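Prothero Library Reading Room
1/ The Prothero Library Reading Room is pleased to announce its next featured novel: The Salt Register, by Anneliese Oltmanns. It is a suspense story with a supernatural thread, and it runs to 467 pages in the paperback edition.

Prothero Library Reading Room
2/ The novel opens in the harbor town of Buluvden, where Ilse Marr keeps the record of ships lost at sea. One morning she finds an entry in her own handwriting for a ship that has not yet sailed. Her estranged brother is listed among the crew.

Prothero Library Reading Room
3/ Ilse has three days before the ship leaves port. She must decide whether to warn a family that sent her away as a child, and whether the register is predicting deaths or causing them. Readers of the first chapter will know that she has some reason to fear the second.

Prothero Library Reading Room
4/ The Salt Register is the author's third novel and her first to be set outside the city of Nandent. Prior knowledge of the earlier books is not required. A minor character from the second, the harbor pilot Prolis, does return in Part Two.

Prothero Library Reading Room
5/ Members who attended our March session on ghost stories will recall a long exchange on narrators who hide what they know. Ilse is a narrator of this type. We ask that members who finish early refrain from discussing the final part in the open comments until the session has taken place. 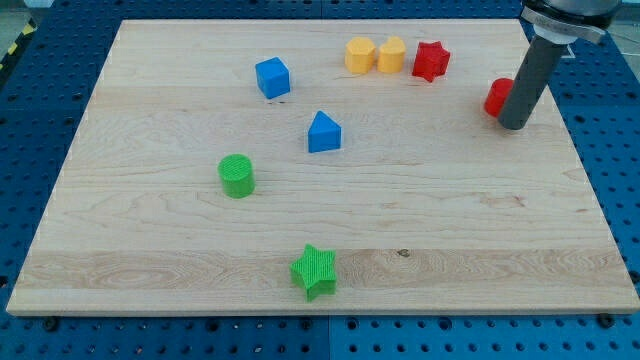
Prothero Library Reading Room
6/ The reading schedule is as follows. Part One should be completed before the first meeting, up to the end of the chapter titled "Low Water." Part Two and the closing letters will be covered together at the second meeting. The afterword is optional.

Prothero Library Reading Room
7/ Colm Flanagan will lead the first meeting. He has asked members to pay close attention to page 121, where the date in the register differs from the date given by the harbor master. The author has confirmed to us that this is not a printing error.

Prothero Library Reading Room
8/ The second meeting will be led by Ánh Quách and will include a reading by Vinh Lý of the drowned captain's letter. The letter is given in full in the hardcover and paperback. It was shortened in the audio edition, and listeners may wish to borrow a print copy for that chapter.

Prothero Library Reading Room
9/ Content notice: the novel contains scenes of drowning, the death of a parent, and confinement. The confinement chapter can be skipped without losing the main line of the plot. Staff at the front desk can provide a short summary on request.

Prothero Library Reading Room
10/ Print copies are held at the front desk under the Reading Room label. The loan period is three weeks, and renewals are not available on this title while there is a waiting list. Large print copies must be requested in advance.

Prothero Library Reading Room
11/ Questions for the author may be sent by direct message to this account or left in writing at the desk. Ayane Kuroda will collect them and forward a selection. Questions close on 2019-07-21. Questions that reveal the ending will be held back until the second meeting.

Prothero Library Reading Room
12/ A correction to the printed program: the brother's name is Joren, with one r. The program gives it as Jorren. Corrected copies are available at the desk.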